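3.2 Reading conditions and procedure

The reading sessions were held in July in two public libraries, at Corncombe and at Nalley. We chose these libraries because they have a similar number of regular visitors, but they differ much in how the seats are placed. In Corncombe the seats are near the entrance and people walk past them all the time. In Nalley the reading room is at the back of the building and has a door that can be closed.

The participants were 29 adults who had learned English after childhood and who use it every day at work or in study. Each participant read short texts on paper and then retold them aloud to a listener in their own words. The listener did not help and did not ask anything until the participant said that he or she was finished. All retellings were recorded and later written out by the second author and by Mwende Kinyua, who had not been present at the sessions and did not know which text version had been read.

The material was made of 20 texts. In 10 of them the text was printed alone, and in the other 10 a picture was printed between two paragraphs, with no mention of it in the words around it. We call these the plain set and the set with pictures. The topics were kept ordinary: the care of fruit trees, the history of a ferry line, how to store winter clothes, the rules of a local chess league. We took care that the picture had no link to the topic of the text, so that a reader could not use it to answer a question about the content.

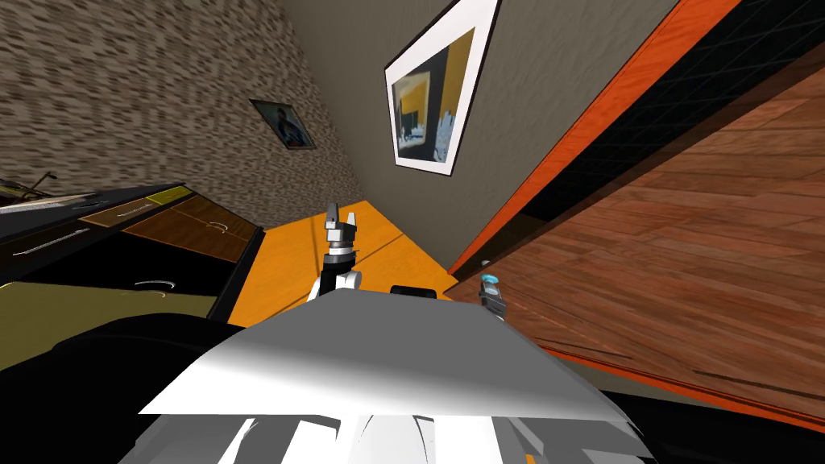 Before the sessions, every text was checked for length and for difficult words. When a word seemed to be rare, we replaced it with a more common one, even if the sentence became a little longer. Two texts from an earlier version, about tax forms and about a court case, were removed after a trial reading, as the trial readers already had strong opinions on these subjects and their retellings were coloured by them.

For scoring we followed a scheme that we call the Mosent list. Each text is divided into small units of meaning, and a unit is counted as recalled if the reader gives its main idea, also when the words are different. A unit that is only partly right receives half a point. Rissanen, our first rater, scored all the retellings, and a second rater scored a part of them again. Where the two raters did not agree, they listened to the recording together and decided on one score. Most of these cases were about names of places and about the order of events, and only seldom about the main idea of a text.

One difficulty should be mentioned. Some participants retold the text in the order of the paragraphs, while others began with the part that interested them most and came back to the rest afterwards. Our scheme does not take order into account - this was decided early - and therefore it may hide a difference between the two sets. We return to this point in Section 5.

The time of day was also not the same for everyone. Participants in Nalley came mostly in the morning, and those in Corncombe after work. We asked each person how tired they felt before the first text, and the answers were used as a control in the analysis.
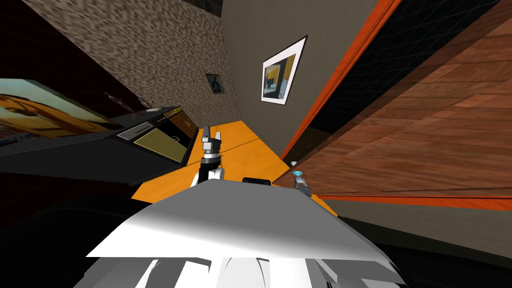 Figure 2. Computer-rendered picture showing two robot arms at an orange countertop.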